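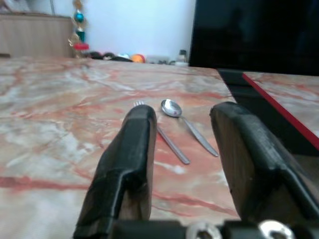
Slide 1. Wrist camera, fork on the left, spoon on the right, gripper open.

Speaker notes: Teaching a robot to lay a table, by hand and from across the room
Beverley Cosgrove, Undindale

Leave slide 1 up while people find seats. Don't talk over it.

OPENING

Good morning. I've spent a good part of my working life showing a machine how to pick up a fork. My mother tells people I'm in computers.

What you're looking at is the robot's side of the job. The camera rides on the wrist, so the two big black fingers are always there, like your own nose, except you never learn to stop seeing them. Between them, a fork and a spoon on a marbled tabletop.

Ask the room: where would you grab the fork? Wait. Someone will say "the handle." Someone always says "the handle." Then point at the screen: most of the fork is behind the left finger. You get the tines over the top and the end of the handle coming out the side. Your brain filled in the rest and you didn't charge extra for it. The robot has to be shown.

Short version of the talk, for anyone who came for the coffee: there are two ways we show it. You take hold of the arm and move it yourself, or you stand somewhere else with a controller and drive. I've done both for the Divedo project and I have complaints about each.

SLIDE 2. BY HAND

Motors go slack, you hold the arm near the wrist and walk it through the task. The joints record where they've been. The textbook word is kinesthetic teaching. We call it waltzing, and the arm leads.

Good things first. You feel contact. When a fingertip meets the table you know it in your own wrist before any number changes on the monitor. For thin flat things like cutlery that matters a great deal, as the whole trick is getting low enough to hold the handle and not so low that you're sanding the furniture.

Beginners are also decent at it within minutes. We had a visitor from accounting who did a clean spoon pickup on her second try and has brought it up at every meeting since.

Now the complaints. Your arms get into the camera views. Your sleeve gets into the camera views. I have a whole afternoon of recordings in which the most consistent feature is my cardigan, and a policy trained on it would presumably wait for the cardigan before doing anything.

The other problem is that you cheat. You look at the table with your own two eyes from up above, where the fork is in plain sight, and you guide the arm beautifully to something its own camera could barely see. The recording then says: from this picture, do that. And the picture doesn't contain the reason. Go back to slide 1 here if there's time. If I reach for the middle of that fork by hand, I'm using information the wrist camera doesn't have.

(Räsänen will be in the second row and will want to say that a second camera fixes this. It helps. Let him say it, then move on.)

SLIDE 3. BY REMOTE CONTROL

Same arm, same cutlery, and you're holding a controller. Our setup is called Jidow, after nothing. We needed a folder name.

Play the clip. It's 40 seconds and has no sound, so narrate. When the gripper stops dead over the spoon, that's me thinking. When it goes up, then down, then up again, that's also me thinking.

The rule we settled on is that the person driving watches the robot's cameras and nothing else. Back to the table, no peeking. It's miserable for the first hour. You reach for a spoon and find you're above it by the height of a coffee mug. You come down, and the finger covers the very thing you were aiming at. People start leaning sideways in their chairs to see around it. The camera doesn't lean. I've done this job for years and I still lean.

But the recordings are honest. If I hesitate, it's over something the robot can see too. If I can't find the handle, I have to swing the wrist a little and look again, and that swing goes into the data. The policy gets to learn looking as part of the job. By hand, I never once recorded a look.

SLIDE 4. WHAT SHINY THINGS DO TO YOU

Show slide 1 again, larger.

Have them find the bright spot on the bowl of the spoon. Ask which part of the picture their eyes went to first. Mostly it's that. Reflections are loud, and they change when the wrist moves, so the loudest thing on the table is also the least reliable about where it is.

Then the tabletop. Red and pink veins running on the diagonal, and the cutlery lying on a diagonal too, though theirs goes down to the right. I love this surface. Anybody can find a fork on a plain gray mat. On this, you've got long thin streaks everywhere and you're asking the machine to care about two of them.

Don't skip the background. There's a row of small stuff along the wall, all blurry, and an orange ball in it that I've grown fond of. People ask whether we should clear that away. My answer is that I've visited kitchens. If a robot can lay a table only in a room with nothing else in it, I'd call that a very slow museum exhibit.

One more thing on this slide, over on the right, past the dark gap: a second surface in the same pattern. To a person that's obviously another surface. To a policy that has learned "marble pattern means put things here," it's an invitation. Demonstrations near that side need to be slow and boring, with the arm staying well over the near table.

SLIDE 5. NUMBERS

Keep this quick, the chart is ugly and I made it.

We kept 209 demonstrations for the fork and spoon task. 34 of those were done by hand and the rest by remote. Threw out plenty more, and I'd like to talk about what we threw out, as that's where the arguments were.

Drops we kept, if the person recovered. Somebody fumbles a spoon, opens up, backs off, tries again: that's worth more to me than a perfect run. Four people drove, and the best driver on the team had the least useful recordings to begin with. She never missed. So the policy had no idea what to do after a miss, and it missed all the time. It would close on air and carry the air to the place setting with real confidence. We asked her to be worse. She found this hard.

What we did throw out: anything where the driver paused to talk. A robot that has learned from chatty people will stop halfway through a reach and hover, apparently waiting for someone to finish a story about their landlord.

SLIDE 6. ADVICE, SUCH AS IT IS

These are on the slide, don't read them out word for word.

Decide how you grip before you start, and write it on the wall. Half of us took the fork near the middle and half near the end, and the first policy split the difference and pinched wherever it liked.

Start each run with the gripper wide open and a clear view between the fingers. Slide 1 is a decent start: you can see both utensils, or enough of them to begin.

Move things between runs. Turn the fork. Swap the spoon to the other side. You'll believe you're being random. Look at your starting pictures side by side sometime and prepare to meet a creature of habit.

Take breaks. There's a tired way of driving, with a little jerk at the end of the grasp, and it's very learnable.

Use your hands when the contact is the hard part and the controller when the seeing is the hard part. For cutlery it's both, so we did most by remote and used the handmade ones for the last bit of the descent. I can defend that choice for the length of one question.

SLIDE 7. LIVE DEMO, IF THE ARM IS BEHAVING

Check with Räsänen before promising anything. In March I promised something.

If yes: invite one person up to drive. Seat them facing away from the table with the wrist view on the monitor. Task is the spoon only. Tell them the fingers close slower than they expect. Don't tell them about the leaning, the audience will spot it.

If no: show the clip from slide 3 again and take questions while it plays.

LIKELY QUESTIONS

Why not just program it? For one fork in one spot, please do. You'll be home by lunch.

How many demonstrations do you need? More than you have. If they press, say it depends how much you move things around, then point at slide 5.

Does it work? It lays a fork and a spoon. Knives are next, and I've been asked to stand further back.

Version of December 26, 2020. Chart on slide 5 still needs its axis labels.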